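Drying time, measured

23/01/2026

The question I kept running into with ink was how long a line stays workable before it can be touched, folded or scanned. The usual answers are "a minute or so" and "overnight", and both are given with equal confidence. In December I set aside some evenings and measured it.
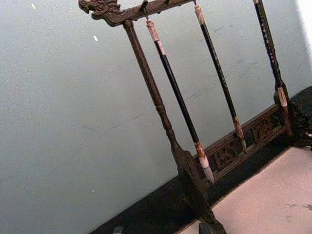 The setup was simple. I used three inks and three papers, one fixed stroke, and a kitchen timer. Each stroke was a horizontal bar, drawn along a ruler guide taped to the desk. At set intervals I pressed a strip of plain copier paper across the bar under a flat steel weight, lifted it straight up, and looked for transfer. No visible transfer counted as touch dry. A second test, dragging a damp cotton swab once across the bar, counted as water fast if the swab came away clean.

The inks were Patari black, which is a bottled liquid ink with shellac in it, Verkitden carbon, which has an acrylic binder, and a stick ink ground fresh each evening with tap water. The papers were an unsized practice sheet, a half-sized sheet from Tokgöz, and an ordinary 90 gram office paper I had a ream of.

Touch dry results first. On the unsized sheet, all three inks were done quickly, and the differences between them were smaller than the differences between one stroke and the next. The sheet soaks up the water before evaporation has much to do. On the office paper the spread was much wider. Patari took 103 seconds at the median. Verkitden took 60. The stick ink fell between them on most evenings and outside them on two, which I put down to grinding. I did not control the concentration of the stick ink well. I counted strokes on the stone, but the pressure varies and so does the amount of water left in the well.

The Tokgöz paper gave the least tidy numbers. It has a smooth side and a rough side, and the smooth side appears to carry more sizing. For the first evening I did not track which side was up, so I threw that evening out and started again with a pencil tick in the corner of each sheet. With the sides separated, the rough side behaved much like the unsized paper and the smooth side much like the office paper.

Humidity mattered more than I had planned for. The room has a cheap Eltura hygrometer on the bookshelf, and I wrote down the reading at the start of each session. On the dampest evening the Patari bars on office paper needed nearly twice their median time. On the driest evening the heating had been on since morning, and everything came in short. I had intended to treat humidity as noise. It should have been a variable from the start, and if I do this again I will group the sessions by reading and compare within groups.

Ink load was the other large factor. A bar drawn with a full brush has a bead along its lower edge, and the bead dries last. The press test picks up the bead long after the rest of the bar is dry, so what I was timing in many cases was the bead. I tried blotting the brush once on the rim of the dish before each stroke. That brought the spread down a good deal, and all of the medians given here are from blotted strokes only.

Water fastness is a separate matter and I would discourage anyone from reading it off the touch test. Verkitden was touch dry first and still bled under the swab ten minutes later. Left overnight, it did not. Patari passed sooner than that, but not on the office paper, where a faint gray came off even the next day. The stick ink passed on the unsized sheet after a night and failed on the smooth Tokgöz side. I did not test past two days – mounting with wet paste would be a harsher test than a swab anyway, and needs its own write-up.

In total there were 2,387 timed presses, counting the discarded evening. The logging was done on paper and typed up afterward, and I found three entries where I had clearly written the interval in the wrong column. Those are removed. The rest are as recorded, including a few that look wrong to me but that I have no grounds to change.

For practical use, I now leave office paper flat for five minutes before stacking and ten if the hygrometer is above its usual range. Unsized practice sheets go on the pile as soon as the next one is ready. Anything that has to survive water waits until the next day at the earliest, and Verkitden on smooth paper gets two days.

Next on the list is temperature, which I held as steady as the radiator allows – not very – and the effect of an old bottle against a new one. The Patari bottle used here had been open since spring and had thickened slightly. I have a sealed one from the same shop to compare it with.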